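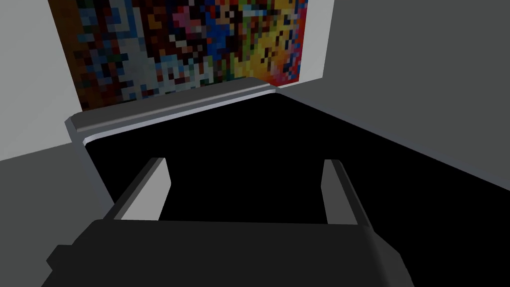

Food Waste in Two Student Canteens
Project report, 2019-02-05

1. Why we chose this subject

In our course we had to study one everyday problem in the town of Grellholm. Our group chose the food which students leave on their plates. Many of us eat in the canteen each day, and we see that much bread and potato goes to the bin. We wanted to know if the size of the portion is the main cause.

2. How we worked

We visited the canteens at Ernent and Faltcombe in January. At each place we stood near the return of the trays and weighed the leftover food on a kitchen scale from the company Peeters. The scale shows steps of 2 grams. We did this on 18 lunches in total. We also gave a short paper form to the students, and 54 forms came back filled in.
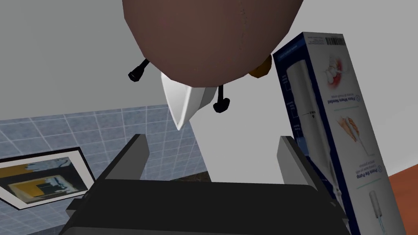
3. Results

The side dishes were the largest part of the waste, and rice was left more often than pasta. At Ernent the staff fill the plate, and at Faltcombe the students serve themselves. The waste per plate was clearly smaller at Faltcombe. On soup days the difference was less, and we do not have a good explanation for it.

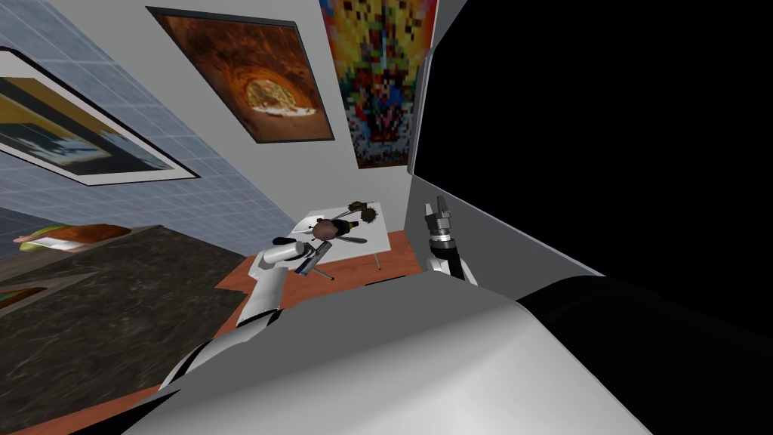 In the forms, many students wrote that they would like to ask for a smaller portion but feel shy to do it when the line is long. We received 14 forms where the person said that the lunch break is too short. This was a surprise for us, as we had not put any question about time.

4. Weak points of the study

We did not measure the waste in the kitchen itself, only from the plates. Bones and fruit peel were weighed together with the rest on the first lunches, and later we separated them.

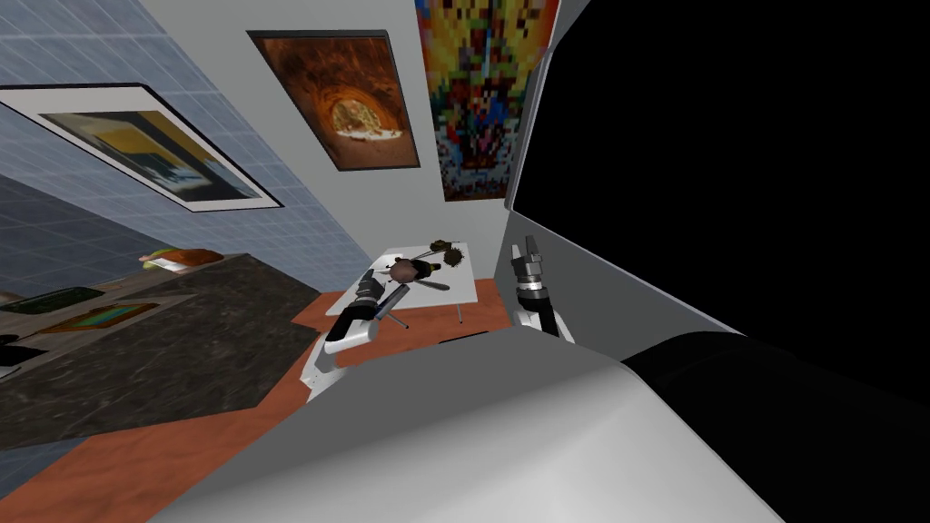

Which change would we suggest first to the canteen at Ernent?
A small and a normal portion, both written on the menu board with their price, so that students can choose before they reach the counter.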